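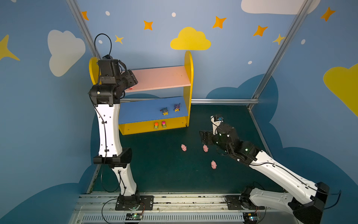

Ticket 466: Listing prices out of sync after feed switch

Status: Closed
Priority: High
Product: Zimix listing manager
Opened: 2 Jan 2024
Office: Gretico, residential sales

Problem as reported

Price changes made in Zimix are not reaching the public listing pages. Agents lower an asking price, save it, and see the new figure in their own screen. Buyers still see the old one. The office first noticed when a buyer's broker called to ask which price was right on a condo. Other edits (photos, open house times, remarks) go through as usual.

Affected: 11 active listings, all of them residential resale. Rentals and new construction look fine.

Log

Entry 1
Asked the office for listing numbers and a screenshot of one price history. The history shows the change as saved, with the agent's initials. The outgoing feed for the same listing has the old price.

Entry 2
Forced a full resend from the admin page. No change. The feed log says "accepted" for every listing, so nothing is being turned away at the other end.

Entry 3
Compared a working listing with a broken one. The broken one has two price fields filled in: Asking Price and Advertised Price. The working one has Asking Price only. When Advertised Price holds a value, the feed sends that and ignores the other.

Entry 4
Asked the office where the second price came from. They moved over from Hirix in June and the old records were imported in bulk. Hirix kept a separate advertised price for listings shown as a range. The import carried it across. It did no harm while the old feed was in use, as that feed never read the field. The new Kong feed does.

Entry 5
Cleared Advertised Price on one test listing and resaved it. Correct price was on the public page 16 minutes later. Office confirmed from a phone that was not logged in.

Entry 6
Cleared the field on the remaining listings. On 2 of them the field was grayed out because the listings were under a pending offer. Office manager account can unlock these under Listing > Status > Allow edits. Done by the office, then cleared and resaved.

Entry 7
Office checked all affected listings against the signed price change forms. All match.

Fix

1. Open the listing and go to the Pricing tab.
2. Click Show all fields. Advertised Price is hidden by default.
3. Delete the value. Leave the box blank. A zero will be sent as a price of zero.
4. Save, then wait for the next feed run before checking the public page.

Still open

Expired and withdrawn listings from the import may have the same leftover value. They are not being sent out now, but if one is relisted by copying the old record the problem will come back. Request for a bulk clear has been passed to the import team under a separate ticket.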